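The green cloth came out again in November, after I gave up on the bare table. I bought it in Giltthorpe, the last piece on the roll, and paid 459 for it with the trim I never used. 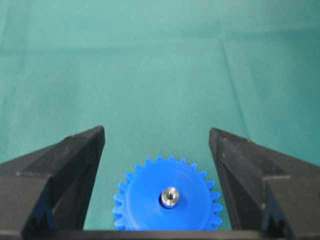 Els Baert told me to iron it on the back. I did one half and left the rest – the creases come back by evening anyway. It gets washed at 40 with the towels.

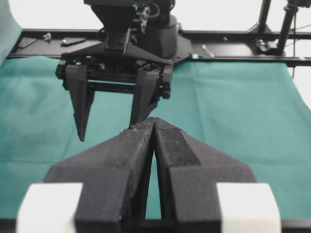
I still want a second one in the same color. The shop in Oltness has up to 6 greens, all too yellow. I'll try again after work.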